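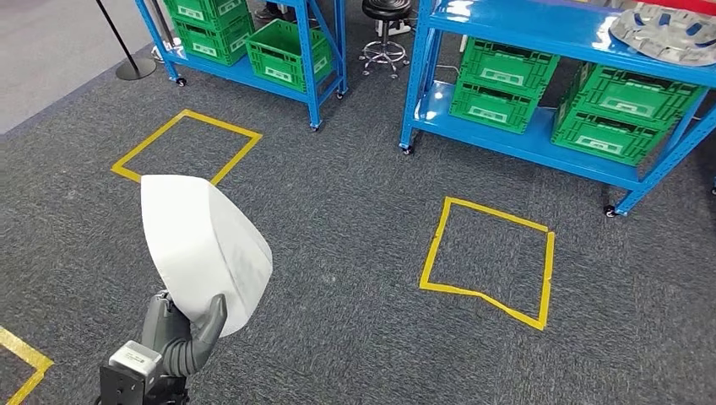
Carpet Cleaning: Questions We Keep Getting

Trenholm Floor Notes – last updated 21/05/2020

We don't sell carpet, cleaning machines or anything in a spray bottle. We write about floors, and we get a lot of mail from people who have just been told something by a salesperson and have a feeling it isn't quite right. Often it isn't. The answers below cover the questions that come in most, mainly about low-pile carpet in offices, stores and hard-wearing rooms at home.

Do I really need professional cleaning every six months?

Ask who told you that. If it was the company that does the cleaning, take it as an opening bid. A spare bedroom with one visitor a year doesn't get dirty on a schedule. A hallway that takes the whole household's shoes might need attention sooner. Look at the carpet, and read the warranty if you still have it, as some of them do ask for cleaning at set times and want receipts. That is a paperwork reason to clean, and you should decide whether the warranty is worth the bills.

What does a carpet warranty cover?

Less than the front page suggests. Read the exclusions first. You will usually find stairs, pet accidents, furniture dents, sun fading, wrong pad, wrong installer and "improper maintenance," a phrase that can be stretched over nearly anything. Wear warranties often pay only when the pile has physically worn away over a set area. Carpet that looks flat and tired hasn't worn away. It has matted, and that's a different section, if it's there at all.

Is "stain resistant" worth paying extra for?

Sometimes. There are two things sold under that name. One is a fiber that doesn't take up certain dyes easily because of how it's made. The other is a treatment put on top, which wears off with foot traffic and cleaning. Ask the store which one you are paying for. If the person can't tell you, don't pay for it. Neither kind will do much against bleach, some skin creams or strong coffee that sat overnight.

The cleaner offered to reapply protector for a fee. Should I say yes?

We would say no unless you can see a reason. It's an easy add-on to sell, as you can't tell by looking whether it was done well, or done. If you do want it, ask for the product name in writing and put a drop of water on a corner a day later. If it soaks straight in, call them back.

Do those supermarket foams work?

They work about as well as a damp white cloth and patience, and the cloth doesn't leave soap behind. Leftover soap is sticky, and sticky carpet grabs dirt. Plenty of the "stain that keeps coming back" letters we get are about a spot that was cleaned with too much foam and never rinsed.

For a fresh spill, blot, add a little plain water, blot again. Don't scrub. Scrubbing fuzzes the tips of the yarn and leaves a patch that catches the light differently, and no product fixes that.

What about baking soda?

It can help with smells, a bit. It doesn't clean. The fine powder is also hard to get out of the base of the pile, and some vacuum makers warn against it. We tried it in the Trenholm office in April and were still finding it at the baseboards weeks later.

Does flecked carpet stay cleaner?

No. It gets exactly as dirty and hides it better. We have nothing against that – half our own office is a gray fleck – but don't let anyone sell you a pattern as a cleaning feature. The risk is that you stop vacuuming when you can't see anything, and grit keeps grinding at the fibers all the same. Mid-tones hide the most. Very dark solid carpet shows lint, and very pale carpet shows everything else.

Is the Ovano method different from ordinary low-moisture cleaning?

Ovano is a local franchise, and we get asked about its leaflet often. It claims carpets are "83% cleaner." Cleaner than what, measured how, and on which carpet? We wrote to ask and got another copy of the leaflet. From what we could see at a demonstration, it's a damp pad on a rotating machine. That's a reasonable way to freshen up an office floor. It's a surface clean, and the price should reflect that.

And Torari tiles? The brochure says they can be swapped out one at a time.

They can. Whether you'll like the result is another matter. A new tile set among tiles that have had three years of shoes on them will stand out like a patch on a coat. The better trick is to take a clean tile from under a cabinet, use it in the worn spot, and put the new one where it won't be seen. Buy spares at the start, from the same batch. Colors shift between batches, whatever the rep says.

Why is there a dark line where the carpet meets the hard floor?

It may be tracked dirt, and then it will lift with cleaning. If it runs along walls and under doors, it may be fine soot and dust filtered out of moving air. That kind is stubborn. Be careful with anybody who promises to remove it completely before they've tested a few inches.

Do I need an expensive vacuum?

Probably not. Shi Home, a store near us, had two uprights side by side last time we looked, one at $1000 and one at $2000, and the sales pitch for the second was mostly about its display screen. A plain machine with a brush you can raise and lower, used slowly and emptied before it's packed full, will do fine. Going over the same strip twice at walking pace beats racing over it with something fancy.

How long should I stay off the carpet after cleaning?

Until it's dry, and the company should tell you how long that is likely to be before they start. If hot water extraction leaves it wet into the next day, too much water went down or too little came back up. Open windows if the air outside is dry, run a fan, and keep wooden furniture legs off it or put foil under them. Rust and wood stain marks are a lot harder to shift than whatever was there before.

Can you recommend a cleaner?

No. We'd rather give you things to ask. Get the price for the whole job, including moving furniture and treating spots. Ask what method they use and what happens if a stain returns within 2 weeks. A firm that quotes by the room without asking how big the rooms are is planning to have another conversation with you at the door.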